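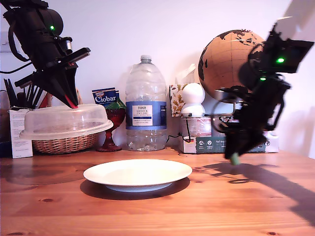
Havetti plate cover: three months of keeping my lunch under a dome
Posted by Fadi Zein, 2020-12-14

I'll start by saying I never thought I'd own an opinion on plate covers, but my sister moved out, took the good one with her, and I was back to balancing an upside-down bowl on my dinner like a student. So I ordered the Havetti from Nassar (the kitchen shop by the station, they do click and collect now) and it's had a proper workout since.

It's a plain thing. Slightly frosted plastic dome, wide rim, no patterns, no cartoon fruit. I'd looked at the Skikano first, which is prettier and comes with a vent you can twist open, but reviews kept mentioning the vent falling out in the washing-up and I know what I'm like. The Havetti was £4 and there's nothing on it to lose.

Size is what you need to check before buying! Mine goes over my white Dellismont plates beautifully, sitting inside the flat part so you've got plate rim all round to carry it by. It also covers the round wicker basket I keep on the table, so bread rolls go under it at weekends. It doesn't seal on the basket, obviously, but it keeps the dust off and stops people picking at things on the way past. What it won't do is go over my big pasta bowls, which is a shame as that's where most of my leftovers end up.

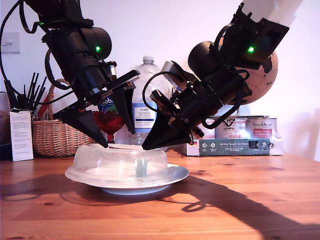 You can more or less see what's under it as well, which matters in my house. My mum's old cover was solid cream plastic and we were forever lifting it to find out whether there was any cake left. With this one you get the shape and the colour and that's usually enough to make a decision. If you want crystal clear for showing off a trifle, buy glass.

Grumbles, then. It picks up smells. I left it over some fried onions overnight and it took three washes before I trusted it near a sponge. The top is smooth with no knob, so with soapy hands you have to grab it by the rim, and it has gone across my kitchen floor more than once (no cracks so far, touch wood). It also takes up a daft amount of room in the cupboard, so mine just lives out.

I haven't used it in the microwave. The leaflet says you can, but I've got a separate splatter guard and I'd like to keep this one from going cloudier.

Would I buy it again? Yes, and I'm getting another in January when Nassar has its sale, so the bread and my lunch can stop fighting over it. 4 out of 5 from me, with a mark off for the onions.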